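Robotique d'atelier > Tutoriels > Préhenseurs

Comparer deux préhenseurs à main avant d'enregistrer ses démonstrations

par Arnout Van Leeuwen

14 partages – 11 commentaires

Dans ce tutoriel, je montre comment j'ai comparé deux préhenseurs à main, le Beltier à doigts parallèles et le Grarnex à leviers. Les deux se tiennent par une poignée et portent une caméra qui regarde les doigts. Je voulais savoir lequel donne les prises les plus régulières sur des objets lisses, avant de passer plusieurs semaines à enregistrer. La méthode est simple et on peut la refaire avec d'autres modèles.

Ce qu'il faut préparer

– les deux préhenseurs, avec les mêmes patins si le montage le permet ;
– une table bien éclairée, sans nappe ;
– un pied à coulisse ;
– des objets de tailles différentes, dont au moins un translucide ;
– un cahier ou un tableur.

Étape 1. Mesurer l'ouverture

Ouvrez complètement les doigts et mesurez entre les faces intérieures des patins, à la pointe et puis à la base. Sur mon Grarnex, j'ai trouvé 74 mm à la pointe. Sur le Beltier, 60 mm, la même valeur en haut et en bas. Notez les deux mesures séparément, car avec un mécanisme à leviers les patins peuvent changer d'angle pendant la fermeture.

Étape 2. Contrôler le jeu

Tenez la poignée d'une main et poussez doucement chaque patin de côté avec un doigt. Un petit mouvement est normal. Si un patin bouge beaucoup plus que l'autre, resserrez d'abord ses vis, et ensuite seulement regardez les articulations. J'avais fait l'inverse la première fois et j'ai perdu une soirée entière à démonter un levier qui n'avait rien.

Étape 3. Régler la caméra

J'utilise la même caméra Dravitz sur les deux poignées, pour que la comparaison soit juste. Fixez l'exposition à la main. En mode automatique, l'image change de luminosité quand un objet clair entre dans le champ, et les prises ne se ressemblent plus. Vérifiez aussi que les deux patins restent visibles quand les doigts sont ouverts au maximum.

Étape 4. L'approche

C'est l'étape où les différences se voient le mieux. Avancez lentement vers l'objet, doigts ouverts, et arrêtez-vous avant le contact. Regardez alors l'image de la caméra et pas vos mains. Il faut pouvoir dire, avec l'image seule, où se trouve le bord de l'objet par rapport à chaque patin. Avec un objet opaque cela va tout seul. Avec un cylindre translucide sur un bois clair, c'est plus délicat : les reflets font des bandes verticales sur la paroi, et le bord inférieur peut passer juste derrière un patin sans que l'on sache bien à quelle distance.

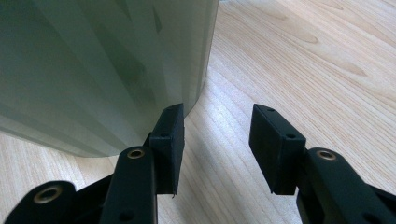

Je conseille de répéter cette approche avec la poignée un peu plus haute, puis un peu plus basse, et de garder la hauteur où l'on hésite le moins. Pour moi, c'était la position basse avec le Grarnex et la position haute avec le Beltier. Il est possible que ce soit différent chez vous, selon la longueur des doigts et l'inclinaison de la caméra.

Étape 5. La prise et le relevé

Fermez les doigts, levez l'objet, comptez jusqu'à trois et reposez-le. Écrivez tout de suite le résultat : tenu, glissé ou tombé. J'ai fait 60 essais par préhenseur, avec les mêmes objets dans le même ordre. Le Beltier a eu 11 glissements, presque tous sur les objets larges. Le Grarnex en a eu moins, mais il fatigue davantage le pouce, le ressort de la gâchette étant assez dur.

Mon choix

Je garde le Grarnex pour les objets larges ou lisses. Pour les petites pièces, je préfère toujours le Beltier – ses patins restent droits jusqu'à la fermeture et la prise est plus précise. Les patins en caoutchouc de Verschueren se montent sur les deux, mais je ne les ai pas encore assez utilisés pour donner un avis. Je compte les essayer en décembre, avec la même liste d'objets.

Étiquettes : préhenseur, caméra, comparatif, démonstration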